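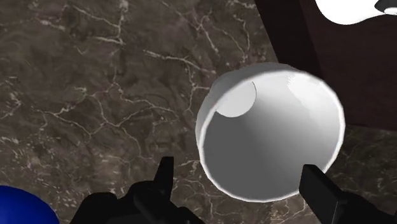
Sunday, July 14, 2019

So I did the thing I swore I wouldn't do on a weekend and opened the brokerage account before breakfast. The markets aren't even open! There is nothing to see on a Sunday except Friday's numbers, sitting there exactly where Friday left them, and I still looked at them for a good long while as if they might feel watched and move.

Asell is still down. It's been down since I bought it, pretty much, which says something about my timing. I put in 40 shares' worth of birthday money and overtime, and I remember feeling so grown up about it (I'd read the annual report! well, the front half). They make parts for freight scales, and my whole idea was that people will always need to weigh things. I still think that's true. The stock doesn't seem to care what people need to weigh.

Minska, on the other hand, the one I bought almost as a joke because Rainer wouldn't stop going on about it, has been lovely. Steady little climb, a dividend every quarter, never any news. I haven't told Rainer how well it's done because he'd be unbearable at work. He already prints out charts. Rainer Sauerland is the last man alive who prints out charts, and he draws on them with a ruler, and then leaves them on my desk with an arrow and a question mark. On Thursday the arrow pointed down and the question mark was very big. I asked him what it meant and he said "we'll see," and went to lunch.

Everybody is in a funny mood about stocks right now. Things are at record highs and people talk about it like it's weather they don't trust. My sister wants to know if she should get out. Get out of what, I said, and she said all of it, and it came out that "all of it" is her retirement plan at work that she hasn't looked at since she signed the form. I told her to leave it alone till she's at least found the password. Then I lay awake wondering if I should get out myself, so that was a helpful conversation for both of us.

The rates thing is what I can't get my head around. If the Fed cuts at the end of the month, that's supposed to be good, and stocks have gone up all summer waiting for it. But you cut when you're worried, don't you? So everyone is cheering because somebody is worried. I tried this on Bergþóra when she called yesterday and she laughed at me for quite a while. She lived through the whole mess in Iceland, when the banks went, and she has a very dry way of talking about money now. She keeps hers in boring things and says the boring things let her sleep. She had a bit in a fund called Briem that she calls her "casino," and even that turned out to be mostly bonds when I looked it up.

She did ask me one question I've been chewing on all day. She asked what I'd do if everything I owned dropped by half by October. And I said oh, I'd hold, obviously, I'm in it for the long run – very brave, with my feet up on the couch. Then she said, "And with Asell, are you holding or are you just not looking?" I changed the subject to her garden.

Because there's the other matter, which I'm only admitting in here. I bought Wukberg. I know. I read one article on the train and bought it on my phone at $2 a share, 100 shares, before my stop. It's a mining company, or it wants to be one, I couldn't tell you what it mines. Two hundred dollars isn't going to ruin me, but I keep thinking about how fast I did it. I spent longer picking out the bath mat. It was up on Thursday and I felt like a genius, and down on Friday and I felt sick to my stomach, and neither of those is a normal way to feel over the price of a decent dinner out.

So the plan, and I'm writing it down so I can't wiggle out later. No buying on the train. No looking on weekends (starting next weekend, obviously). The monthly money goes into the index fund on the first like always, and I don't touch that whatever Rainer's arrows are doing. Asell gets until October, and then I have to read the report properly, both halves, and decide if I'd buy it today. If the answer is no, it goes, and I take the loss on my taxes like a big girl.

I haven't decided on Wukberg. I had a look just now to see if there was any news and there wasn't, just some people on a message board typing in capitals. One of them says it'll be at forty by Christmas. I read the whole thread, all the way down, and now it's nearly eleven and I haven't ironed anything for tomorrow.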